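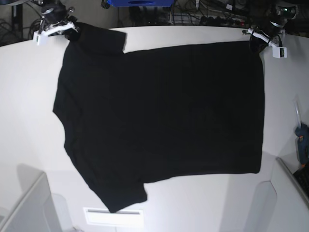

Koltalier: preguntas frecuentes sobre el robot que dobla camisetas

¿Qué es Koltalier?
Un robot de dos brazos que montamos en el taller compartido de Siveck para doblar ropa. De momento, camisetas. Los calcetines están en la lista, igual que ordenar la lista.

¿Cuánto ha costado?
1.347 euros en piezas, sin contar los brazos, que compramos de segunda mano. Bogdan Borkowska lleva la hoja de cálculo y prefiere que no se hable de la columna «varios».

¿Por qué una camiseta negra sobre una mesa blanca?
Por el contraste. El contorno se separa bien del fondo. Las arrugas, en cambio, casi desaparecen en el negro, y de eso se entera uno al ver el doblado.

¿Cómo la sujeta?
Con una pinza junto a un hombro y la otra en la esquina del bajo, en el mismo costado. Si se pellizca poca tela, se escapa; si se pellizca mucha, queda un fruncido digno de cortina.

¿Cuánto tarda?
71 segundos en un buen intento. Quang Vương lo hace en 6 y ya no se le invita a las demostraciones.

¿Los dedos tienen que tocarse al cerrar?
En nuestro montaje dejamos una rendija entre las puntas. Con tela gruesa da igual. Con algodón fino hay que ajustar el cierre, y ahí se nos ha ido buena parte de noviembre. 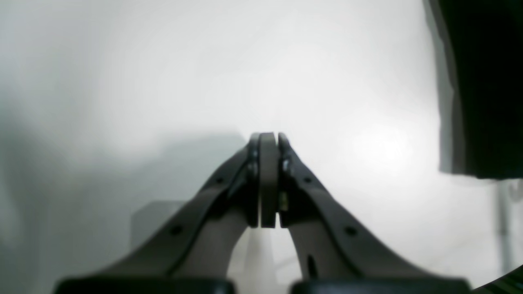
Dedos cerrados y sin nada entre ellos, vistos desde la muñeca.

¿Puedo usar otras pinzas?
Sí, si caben en la muñeca. Cambia también la apertura máxima en el archivo de configuración - el programa se cree todo lo que le digas.

¿Hace falta fijar los cables?
Sí, y con holgura en las muñecas. Los del suelo también convendría ordenarlos. Llevamos tiempo diciéndolo.

¿Qué software usa?
Zason, nuestro programa de control. Guarda cada intento, bueno o malo, y borra los más antiguos al llegar a 3.000.

¿Puedo llevar mi ropa para que la doble?
Puedes. Que venga limpia y sin botones. No planchamos.

Última revisión: 23 de enero de 2026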